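Dust allergy and the spare room, what worked for you?

drakisari_dave
Bit of a long one, sorry. We moved to Virnarwood in January and I've been sneezing ever since. GP says dust mites. I've washed every doona and pillow in the place, binned the old rug, and I'm still a mess by 7 am. My wife reckons it's the bookshelves. We've got 2,000 paperbacks and she'd happily see the lot go. I wouldn't! Anyone kept their books and stopped sneezing?

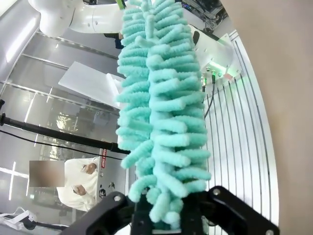

I'm also looking at an air purifier for the bedroom. The one in the shop was $325, and that's before filters, so I'd like to hear from somebody who's had one a while.

Sheyla Londoño
Keep the books. Get doors on the shelves if you can stretch to it, glass ones off the classifieds are cheap as. I did mine two winters ago and the difference in that room was huge. And wash your bedding hot, 60 degrees, not the eco cycle (guilty of that one for years).

matlala_mum
Disagree on the doors, sorry Sheyla. Ours went mouldy inside because the house is damp, and mould sets my youngest off way worse than dust ever did. Open shelves, away from the outside wall, window open on dry days.
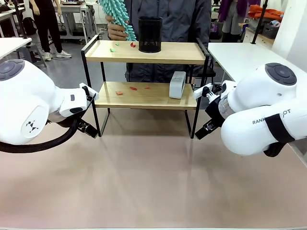 Have a look at your carpet too. We pulled ours up in the hallway and the colour of what was underneath put me off carpet for life.

Harsh Sandhu
Purifier owner here. It's good for pollen season, but mite stuff mostly settles before the machine gets near it. I'd put the money into mattress and pillow covers first, the zip-up kind. They crackle a bit when you roll over and you stop noticing after a week.
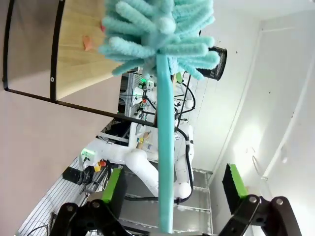
Also do your dusting in the morning and sleep somewhere else if you've stirred things up late. I used to clean the bedroom at 9 pm like a galah and then wonder why I couldn't breathe.

Sheyla Londoño
Fair call on the mould, matlala_mum. We're up the hill at Ciltotcombe and it's dry as a chip here, so I've never had to think about it.

drakisari_dave
Cheers all. Covers ordered, carpet is next on the list. Books are staying and I've told her it's medical advice.

matlala_mum
Ha, good luck with that. Let us know how the covers go.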